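Setting up the Remine two-finger gripper without believing the box

By Viola Palumbo

Remine sells its small gripper kit as "ready in minutes". It took me most of an afternoon, and I have fitted grippers before. The kit itself isn't bad. The leaflet is, and it leaves out two of the steps that matter. What follows is the order I'd do things in now, with the price in mind: 215 for the gripper and fingers, another 112 if you want the wrist camera. Zundia sells a cheaper pair of fingers that are supposed to fit. I haven't tried them and wouldn't take the shop's word for it.

What you need

The gripper, its cable, the arm it is going on, a hex key that fits properly (the one in my box was soft and rounded off on the second screw), and a few things to pick up. Use real things. The foam block in the kit will make any gripper look clever.

Step 1. Fit it to the wrist

Turn the arm off at the wall. Put all the screws in loosely, then tighten them in a cross pattern. Leave enough slack in the cable for the wrist to turn fully both ways, and turn it by hand before you power up. The leaflet shows the cable pulled straight, and I would ignore that drawing.

Step 2. Set zero

Close the fingers slowly with nothing between them and save that as zero. Open them fully and save that too. The software offers to do both for you under "Auto". Mine stopped short of fully closed and reported success, so do it by hand and check with a strip of paper. If the paper slides out, it isn't closed.

Step 3. Choose a force

The force setting runs from 0 to 300 and has no units, which tells you how seriously to take it. Start at 5 and go up in small steps. Hold your palm under the object, well clear of the fingers, and stop at the lowest number that keeps hold. Write it down for each object, as the software forgets it when you change tool.

Step 4. Try a round object

Flat-sided boxes are easy. Something slim and smooth, held upright near its lower end, is a fairer trial, as any lean shows up at the top. Bring the fingers in level and close at the slowest speed.

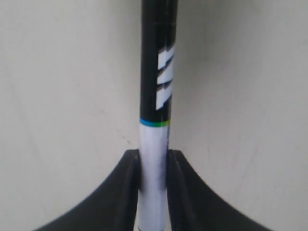
Boris Urban wrote in to say that he gets better results by gripping higher up, near the middle, and that holding anything tall by its bottom end is asking for trouble once the arm starts moving. For lifting, I agree with him. For standing a thing on a shelf or dropping it into a rack, you may not have the choice, and I'd want to know what the kit does there before paying for it.

Step 5. Move it, then repeat

Lift a little, wait, turn the wrist a quarter turn and back. Put the object down and pick it up again without changing any settings. Do this until you are bored – one good lift proves very little, and the sales video shows exactly one.

If the object twists as the fingers close, they are probably not meeting it together. Go back to Step 1 and check the screws before you touch the force.

Would I buy it again? At 215, perhaps. I would skip the "Pro" software until Remine can say what it adds.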